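Questions people keep asking about the Hardware Handling Club (updated in July, after the spring crowd emailed me most of these twice). I'm Bronwyn Hinds, I run the club at Avstead with Aldo Melis, and if your question isn't covered, come find one of us in the shop.

## So what do you people do in there?

We're a student club, and our big project is getting a robot arm to do small repair jobs on computers. The project is called Skandow. Drives are our main thing this year.

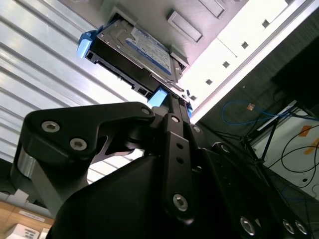
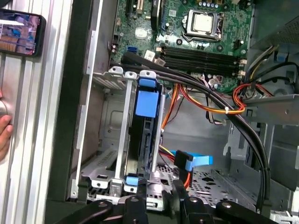

I love drives as a first task, and I'll talk your ear off about it if you let me! A drive in a carrier is a nice stiff block, it's a size the fingers can manage, and it has to go along one line or it won't go at all. New members usually figure the metal part is what matters, and then they spend an evening with our practice cases and start talking about the blue tabs like the rest of us. Both drives have one at each end of the carrier, and those tabs are where most of our arguments start. Do you squeeze them first, do you grip below them, do you come in at an angle? Elsie Marsden has a whole notebook page on it. The other headache is wiring. An opened-up tower has bundles of cable hanging right where you'd like a finger to go, so a lot of our planning is about the way in, and people are always surprised by how long we spend on that.

## Do I need to know how to code?

Nope. About half of what we do is setting up, driving the arm by hand, labeling clips and writing down what went wrong. If you can code, great, Demyd Hordiienko will have you fixing the log viewer before you've put your bag down.

## Do I need to know computers, then?

You need to know which part is the hard drive, and we'll show you that in the first session. Nelly Benavides joined without ever having opened a PC and she now does our intro night.

## What's a "run"?

One try at one task, start to finish, written in the log. Bad runs count. Please log the bad ones! We had a stretch last fall where everybody only wrote down the pretty ones and the numbers were useless. The goal for the year is 1000 logged runs, and we passed 400 before the break, so we're a bit behind (exam season, plus the gripper screws, see below).

## How do I get to drive the arm?

Sit with someone for three sessions, then take the check. The check goes like this:

- find the stop button with your eyes closed
- home the arm
- pick up a bare carrier and set it back down on the bench
- tell whoever's checking you what you'd do if the fingers jammed

It takes ten minutes if you're calm. I failed mine the first time on the homing step, and I wrote the check.

## What's with the gripper screws?

They work loose. Before every session somebody goes over all of them with the hex key, and then initials the sheet on the door. Snug is fine. Please don't lean on them, we've stripped two and the replacements took forever to come.

## Are the computers plugged in while you work?

No. Power cord out and off the bench, every time. We don't work on anything live and we won't make an exception for your cool idea, sorry.

## Can I bring in my own PC?

I get why you'd want to, but no. The arm is not gentle on a bad day. We do take donations of old machines though, towers especially, and it doesn't matter if they boot. Take your data off first. If you leave a drive in it, we'll treat it as a practice drive, and practice drives get dropped.

## Is there a competition?

Yes! We go to the Marinho Cup, student teams only. You get a machine you haven't seen before and a list of swaps, and it's scored out of 100, with points off if you need to touch anything by hand. Last year we got the drive out fine and then couldn't get it lined up going back in. Aldo still brings it up. The team is picked from whoever has passed the check and turned up regularly, and there's a practice round at Jistdale beforehand that anyone can come watch.

## Does it cost anything?

Membership is free. Travel to the Cup is partly covered, you pay for your own food.

## When do you meet?

Twice a week during term, 5 p.m. until we get thrown out at 8. The days move with the room schedule so check the sheet by the shop door. Over the summer it's whoever is in town, so email first.

## What should I wear?

Closed shoes, hair tied back, no dangly sleeves. Rings off if you're reaching into a case, those metal edges will get you.

## Can my little brother come?

To the open evening, sure. He can't drive the arm, but he can take a case apart with a screwdriver and he'll probably like that better.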